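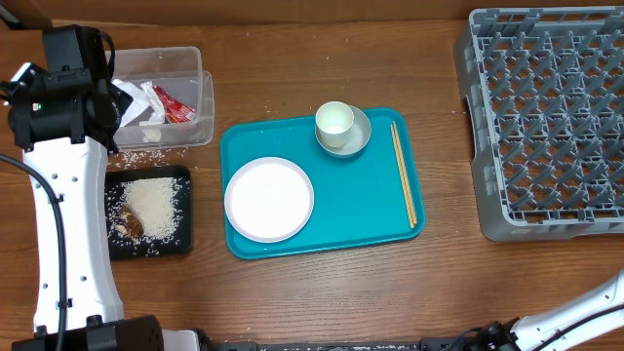

Rice, a white plate and a pair of chopsticks on the teal tray.

24 February 2021

I have been scoring boxing matches at home since last March. I started when the live shows stopped and the only thing on most nights was old fights. I had watched boxing for years without ever writing down a round, and I wanted to know if I was any good at it.

As of last night I have scored 658 rounds. I keep them in a spiral notebook, one fight to a page, red corner on the left. At the end of each fight I look up the official cards, if they can be found, and copy them next to mine. I only include a fight in the total if all three cards are available round by round, so there are a lot of pages in the notebook that don't go toward anything.

Out of the 658, I went against the majority of the judges in 134 rounds. In 21 of those I was the only one who saw it my way, in a round where all three judges had it for the other fighter and I had marked it as clear. Those are the ones I went back and watched again.

Most of the 21 have the same problem. I give too much credit to the fighter coming forward. If one man walks the other to the ropes and throws six punches to the arms and gloves, I write down his name. The other man has landed two jabs and a clean right hand while backing up, and on a second viewing that is plainly the better work. The guidelines put clean punching first and I knew that before I started. It is still hard to do at full speed with a crowd on the soundtrack.

So in the fall I turned the sound off. I scored a batch of fights that way, all at super featherweight and lightweight because that is what I like best, and my disagreements went down. Part of that was the crowd, but a bigger part was the commentary. A commentator picks a story for a fight by the second round and then you hear that story for the rest of the night. If he says the challenger is starting to feel the body shots, you start seeing the challenger feel the body shots. With no sound there is only the tape.

The other change was to stop marking the round at the bell. I used to make up my mind in the last ten seconds. Now I put a small tick at the end of each minute for whoever took that minute, and add it up when they sit down. It isn't how a judge is told to do it, and a knockdown or one very big punch can outweigh two quiet minutes. But it stopped me from handing rounds to whoever finished with a flurry. Stealing a round in the last half minute works very well on me.

I tried the Vosivis app for a while since a few people on the Nomenside board use it. You tap red or blue as the fight goes and it gives you a score at the end of each round. I gave it up after two weeks. Looking down to find the button meant I missed punches, and I was tapping for everything that made contact. A pencil is better for me. I can write without looking, even if some of the pages are hard to read afterward.

The fight that gave me the most trouble was a ten rounder at the old Buklow Arena. I don't want to make a big thing of it, it was an undercard fight between two men who never went on to a title shot. I had it 97-93 for the red corner. The judges had it 96-94 twice for blue and 95-95. I watched it again with no sound and got 96-94 blue. I watched it a third time a month later and got 95-95. That is three different results from the same person on the same ten rounds, and I was sure of the score each time.

I posted those three cards on the Nomenside board in January and asked people to score it without looking at mine. A handful did. There was a spread of five points from one end to the other. The fourth round was the only one everyone agreed on, and that was the round with the knockdown.

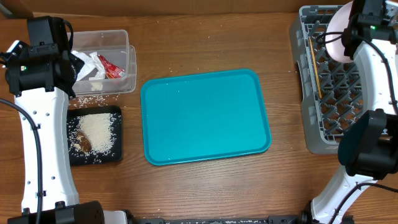

Latrice Dvorak replied that I was making too much of the totals and should be looking at where everyone was sitting. Her point was that the three judges are on three sides of the ring, and for half of any round at least one of them is looking at somebody's back. The TV viewer gets the best angle the director can find and a replay between rounds. She said she had scored from ringside at amateur shows and then scored the same bouts from video, and had changed her mind on one round in four.

I think she is right about that, and I had not given it enough weight. I had been treating the official cards as the answer key. When I differed from them I took it as my mistake and went looking for the reason. Some of the time it surely was my mistake. In other rounds a judge may simply have been behind the referee when the right hand landed.

It does leave me unsure what to do with the notebook. I could throw out the comparison and just keep my own scores, but then I have no check on the coming-forward habit, and I would slide back into it. For now I have added a column. If I disagree with only one judge I leave it alone. If I disagree with all three I watch it again, no sound, and write down what I see the second time next to what I wrote the first time. I don't cross anything out.

I have also started on the Fragkou tapes, which somebody on the board copied for me onto a hard drive. They are mostly regional cards, filmed from a single fixed position high up on one side. No replays and no close-ups. I have done four fights from them so far and my cards are a mess. The far-side body work is almost impossible to see from up there, and I keep marking rounds even, something I almost never did before.

I'll post the next batch in March once I have finished the first drive. If anyone has round by round cards for the six and eight rounders on those shows, please leave a comment, even if it is only one judge.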